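# Bench rules for the small arm, second version

Friday, January 10, 2020

I rewrote our bench rules over the break. The first version ran to 9 pages and I doubt anyone read past the third.
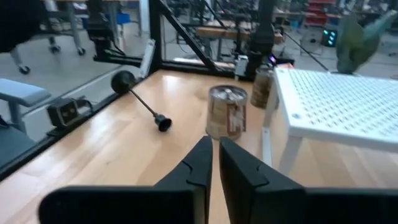
The old document mixed two kinds of rule. Some were about people: where hands may be, who can reset a stop, what must be shut before the arm moves. The rest were about the quality of the recordings. They sat in one numbered list, so a rule about keeping fingers out of the cell had the same weight as a rule about file naming. They are now separate. Part A is safety and has no exceptions. Part B is practice, and can be waived by writing a line in the log.

## Part A

The main change is to speed. We used to allow 500 mm/s with the panels closed and 300 mm/s in teaching mode. The second figure was too high. The usual limit for reduced speed with a person close by is 250 mm/s at the tool centre point, and I should have checked that before I wrote the first version. Maricica Vasiliu pointed it out in her review, with some patience. We have gone lower than the limit, mostly to leave room for the fact that our controller reports flange speed and the gripper tips sit a good way beyond it.

Other points in Part A:

- Reset of a protective stop is done by the person who is at the bench, never remotely. Vikatora's software lets you do it from any logged-in machine. That option is now off.
- The clear panels keep loose objects in and sleeves out. They are not rated guards and the risk assessment no longer treats them as such.
- Cables are routed outside the reach of the arm and tied at the rail. Obinna Tijani wants a maximum free length written in. I have left it open until we have measured a few.
- Open containers may be used as targets, provided the contents are dry and would do no harm if tipped out.

The last one took the longest to agree. Amedeo Barbieri wanted open tins banned altogether. My view is that a gripper which only ever meets sealed, empty objects tells you very little about the ones people keep on a table – and a tin of small shiny parts is a fair test of how gently it closes. We settled on the wording above. Glass stays out.

## Part B

Object placement is the part I expect to argue about again. The rule now says that at least 2 objects must be placed so that one partly hides another from the wrist camera. Long thin things go down flat, at an angle to the table edge, and are not squared up by hand between runs. Anything that stands on legs has to be at least a palm's width from the nearest target, or the fingers catch the leg on the way in.

Lighting is still weak. A glossy wooden top throws back the overhead lights, and the reflections move across the view as the wrist turns. Manaia Maihi suggested a matt mat. I would prefer to keep the bare top and log which lights were on, but Part B allows either.

The waiver line needs a name, the rule number and a reason. "Short of time" is accepted as a reason. I would sooner have that in the log than a blank.

The Wetham bench will go over to the same text once Italo Ferraro has checked it against their larger cell, where the stopping distances are different and the Part A figures can't simply be copied across. Comments on clause numbering to me, please, by the end of January.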